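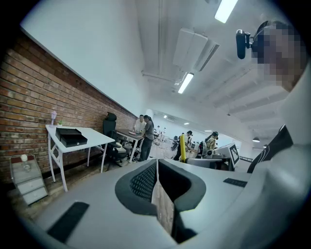

Everything goes except the walls, she said, and was already halfway to the stairs, so if you wanted to argue you had to argue with her coat. Everything. Van at four. Landlord at five. The walls he could keep.

It was ten past one.

I started with the lamp because the lamp was easy. Small, lavender, one plug. Wrapped it in a tea towel. Then needed the tea towel for the kettle and unwrapped it again. Put it back on the white desk next to the plant, up against the brick, where it had been since August, and stood there like somebody waiting for a bus.

Right. Lists. I had written a list the night before, on the back of an invoice, number 364, to a firm in Rorkside who never paid us. Lamp, plant, drawers, chair, box. Under box I had written a question mark and gone over it so many times that the pen had gone through.

The box. Black, lid, a little lock thing on the front. It had come with the room. Not on the inventory, not in the lease, just there on the first morning when we carried the desks up. We rang the landlord and he said not his. We rang Voltider, who'd had the place before us, and a girl there said she would ask, and perhaps she's still asking. So it stayed. People put their tea on it. I put my tea on it. You could shift it with one hand and nothing inside moved, and you'd think by winter one of us would have had a go with a screwdriver but there was always a deadline or a row on.

Plant next. Watered it first, stupid, now it dripped. Stood it in a mug.

The other two were at the dark desk, heads down over the papers, and had been since I came in. What to keep, what to shred. Low voices. I heard him say, this one's got both our signatures on it, and her say, well put it with the others then. They'd started the whole thing in her mother's dining room in Nonthorpe, the two of them, with a phone line that crackled, and now it was coming to an end over a pile of paper and they were being so polite to each other I wanted to drop something.

I dropped something. The bottle off the top of the clear drawers. Rolled under the desk, lid on thank God. Crawled after it. It's a different room from down there. Brick dust in the gap along the wall, a paperclip, a biscuit I recognised. The crossed legs of the desk with a hair bobble caught round one of them. I lay there a bit longer than it takes to pick up a bottle.

"You all right under there?"

"Fine. Cleaning."

The drawers I taped shut and then thought no, see-through, everybody will know what's in them without a label, and then labelled them anyway. DRAWERS, I wrote. Twenty to two.

Chair. Who was having the chair? It was the good one, black, high back, arms that hadn't gone wobbly. It had cost 65 pounds from a place on Mussa Street that was shutting down as well, and it stood to the right of the white desk, facing away from the wall, as if somebody would be back after lunch. We used to race for it. First in got it, them was the rules, and in the winter I was coming in at seven for that chair, in the dark, with the heating not on yet, sitting in my coat and feeling like a king.

"Do either of you want the chair?"

No answer. Then both at once. You have it. No, you have it. Not to me, to each other. Then she laughed, first time that day, and he went back to leaning on the table.

I wheeled it over by the door so it would stop being a question.

Ten to three and the desk was bare but for the box. I had the phone in my hand to ring her, the coat, and say what about the box, and I knew what she'd say. Everything. So I picked it up, both arms round it, and it was lighter than I'd remembered. Put it down again.

It's a funny thing to be nosy about right at the end. I tried it with a paperclip, the one from the floor. I pressed the front, I pressed the sides. I said please. He came over, wiping his hands down his shirt, and said had I tried lifting the lid.

No, I said.

In a year and a bit nobody had tried lifting the lid.

It opened. Not even stiff. Inside was grey foam with a shape cut out, long and thin, a flute maybe or part of one, and no flute. And a bit of card with 3456 on it in biro. That was the door code. That was our own door code downstairs, the one we'd paid the landlord extra to change when we moved in, and he'd swore blind he had.

She came across as well then, and the three of us looked at it. The robbing so and so, she said. He said he'd thought that keypad looked old. Then he was off about the invoice for it, it was in the pile somewhere, he'd had it in his hand not an hour ago, and they were both back at the dark desk going through the keep and then through the shred, quick now, paper everywhere, talking over the top of each other, no please and no sorry. She found it. She held it up. He read it out in the landlord's voice, which he has always done very well, and she had to hold on to the edge of the table.

I should have been taking the plugs out. I sat down in the good chair instead, by the door, and listened to them draft the letter.

Dear sir. No, not dear. Just sir.

Put the date on.

Put how much.

Put that we want it before he sees the keys, all of it, and put that we're keeping the box.

Five past four there was a horn in the street. I looked out and it was the van, two wheels on the pavement, and her in her coat coming up behind it with her hands already asking what on earth we'd been doing. I went down to let her in. She'd only forgotten the code.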